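### 4.2 Settling in: how the tidying work changed hands at Plarkstead

By the time of our second round of visits, in November, the two-armed machine at the Plarkstead returns centre had become a fairly ordinary part of the room, and people had begun to talk about it in the way they talked about the kettle or the goods lift – with a certain amount of affection, a certain amount of grumbling, and a good deal of practical knowledge that had never been written down anywhere. We want to dwell on that practical knowledge in this section, since it was the thing our participants most wanted to tell us about, and since it had hardly featured in the plans that Skarevura, the firm running the site, had drawn up beforehand.

Before the change, returned household goods came down the line in mixed trays and were sorted by hand at long benches. A sorter would pick up whatever was nearest, decide where it belonged, and put it there, often while chatting to the person opposite. On a busy shift a single bench handled 800 items, and most of the people we spoke to could recall the rhythm of it with their hands while they talked. Part of the work was putting small things away in drawers ready for repacking, and this part (the "drawer work", as everyone called it) was what the Farnska project set out to pass to the machine. Drawers were thought to be a sensible place to begin, as they had been a steady source of complaints about sore wrists in the site's own staff survey.

The sorters' job, under the new arrangement, is to prepare the table, watch the arms, step in when something needs putting right, and keep a short written log of each run. Figure 3 gives an idea of the kind of layout they work with.

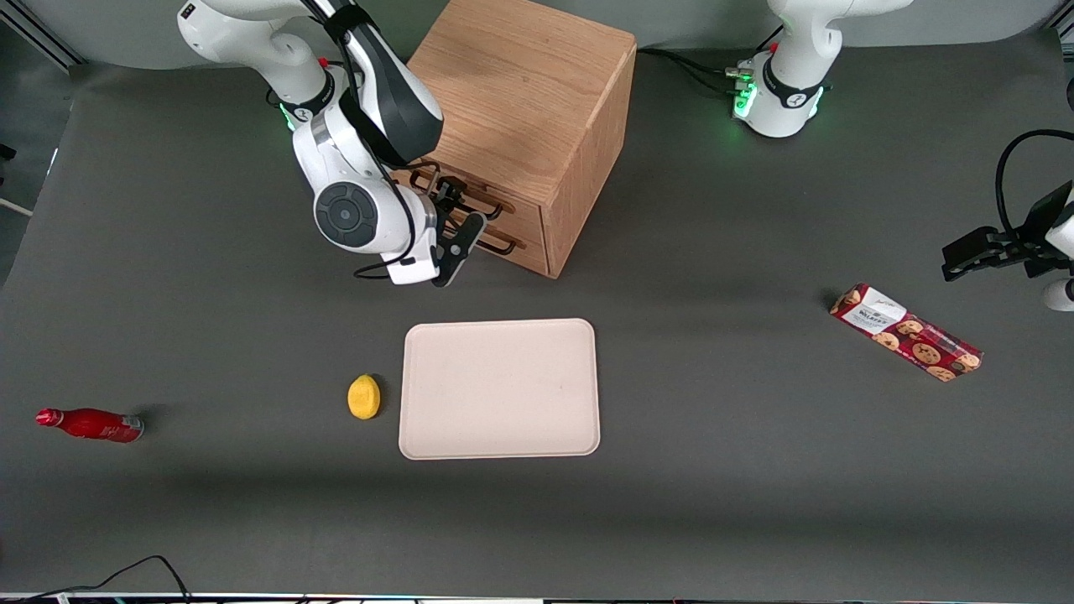
**Figure 3.** Drawer work on the sorting table, with one gripper at the front of the wooden cabinet. The tray, lemon, bottle and biscuit carton are set well apart.

The generous spacing deserves a word or two, as it came up in nearly every interview. Sorters with years at the benches were used to working close and crowded, and several told us that spreading a handful of goods over a whole table had felt at first like a waste of good space. "I kept wanting to shove everything up together," one of them said, "because that's how you'd have it if you were doing it yourself." Over the weeks this feeling faded, and what took its place was a rather fine sense of how much room the arms wanted. Two sorters on the same shift would happily disagree over whether a bottle ought to be laid down or stood up, or which way a long box should point, and these disagreements were good-natured and quite technical – we came to think of them as the clearest sign that a new craft was forming.

Drawers themselves brought their own lore. The sorters learned to judge whether a run was going well from the way the gripper came up to the handle, long before anything had moved, and they would lean in a little or carry on writing depending on what they saw. When we asked how they knew, they found it hard to say. One woman, who had trained four of her colleagues, told us she listened for it as much as she looked. The Rizvi handbook, supplied to all staff at the start of the project, covers stopping and restarting the arms very thoroughly but has little to offer on this sort of noticing, and newer staff picked it up by sitting beside someone who already had it.

Not everything about the change was welcome, and it would be unkind to our participants to smooth this over. The old benches had been sociable. Watching a machine asks for a quieter kind of attention, and people who had worked face to face now sat side by side or alone. Of the 72 staff who answered our questionnaire, over half said they talked less during a shift than they used to, and many of the written comments returned to this point in one way or another. A few people also worried that the log made them look idle on a smooth day, when there was nothing to enter. The shift leads responded by adding a break of 10 minutes to the middle of each watching spell, taken together in the canteen, and this was spoken of very warmly in the later interviews.

There was, too, the matter of whose work it was. Early on, the sorters would say that "the machine" had filled a drawer or left one open. By November many of them were saying "we", and correcting themselves, and then saying "we" again. We don't wish to make too much of a pronoun, but it fitted with other things we saw, such as the care with which tables were set out for the next shift. Pay grades, on the other hand, had not moved at all, and the sorters were well aware of it. Several had asked for the setting-up and the teaching of newcomers to be recognised as skilled work, and talks with Skarevura on that question were still going on when our fieldwork ended. We take up grading and training in section 4.3, together with the views of the shift leads.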